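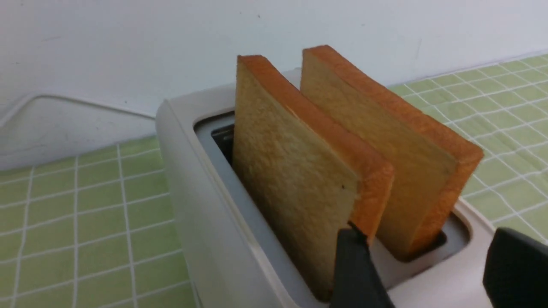 Protokoll Abteilungssitzung Basketball, TSV Kendon

25. November 2025, Vereinsheim, Beginn kurz nach halb acht
Leitung: Kuo-hua Cheng
Protokoll: So-ying Chien
Entschuldigt: Trainer U14, Kassenprüfer

TOP 1 Protokoll August
Ohne Änderung angenommen. Hallenschlüssel von damals immer noch offen, siehe TOP 4.

TOP 2 Sportliches
Herren 1: Auswärts in Tarorar verloren, zur Halbzeit noch vorn. Zu viele Ballverluste im dritten Viertel, Freiwürfe schwach. Kuo-hua will ab sofort am Ende jeder Einheit Freiwürfe, auch wenn gemurrt wird. Centerposition bleibt dünn besetzt, Tsai fällt mit Bänderriss bis nach der Winterpause aus.
Damen: Zwei Siege in Folge, Stimmung gut. Wunsch nach einem Testspiel im Januar, Gegner noch unklar. So-ying fragt in Skunetine an.
U16: 18 Spielerinnen und Spieler gemeldet, zum Training kommen deutlich weniger. Gespräch mit den Eltern vor Weihnachten.
U14: kein Bericht.

TOP 3 Finanzen
Kassenstand Abteilung 857 Euro. Davon gehen noch Schiedsrichterkosten für die beiden Heimspiele im Dezember ab, 132 Euro. Neue Bälle (Größe 6) erst im neuen Jahr. Antrag Damen auf Zuschuss für Aufwärmshirts: längere Diskussion, vertagt. Erst Angebot einholen, mit und ohne Rückennummer.

TOP 4 Halle
Korbanlage Nordseite hängt wieder schief, Stadt ist informiert, Rückmeldung fehlt. Bis dahin Training nur auf Süd- und Querkörbe. Anzeigetafel: 24-Sekunden-Uhr links setzt aus, Kuo-hua ruft beim Hersteller an. Schlüssel: zwei fehlen weiterhin, bitte alle nochmal in der Sporttasche nachsehen.
Donnerstags überzieht die Volleyballgruppe regelmässig. Wird mit deren Leitung besprochen.

TOP 5 Weihnachtsturnier
Termin steht, Samstag vor dem vierten Advent. Modus 3 gegen 3, gemischte Teams, gelost wird vor Ort. Erwartet werden fast 30 Leute. Kampfgericht stellen die Damen, Aufbau die Herren. Kuchenliste hängt ab nächster Woche aus, bitte eintragen.

TOP 6 Verschiedenes
- Trikotsatz blau unvollständig, Nr. 7 und 12 fehlen
- Passfotos für Spielerausweise U16 nachreichen, dringend
- Fahrdienst zum Rückspiel gegen Tarorar: noch ein Auto gesucht
- Homepage: Tabellen sind veraltet, wer kann das übernhemen? Keine Meldung.

Nächste Sitzung im Januar, Einladung per Mail.
Ende 21.10 Uhr

gez. Chien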